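Research > Interviews > Manipulation
2 min read

Masanobu Arai's group trains two-arm policies on clothing. "We began with 400 demonstrations and it learned one pair of shorts," he says. Now it's 3000, sorted by how the cloth lies at the start.
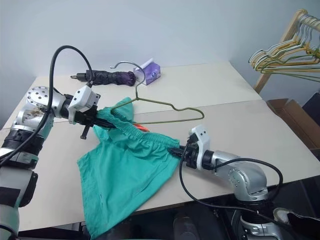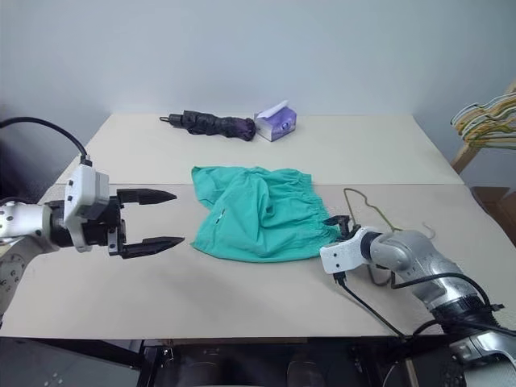
Sorting mattered more than volume, in his view. "A policy trained on 200 crumpled starts beat our first one." The hanger is still the weak point.

Comments

Piderach: Is the sorting done by hand?

Zaretti: Would like to see this on sleeves.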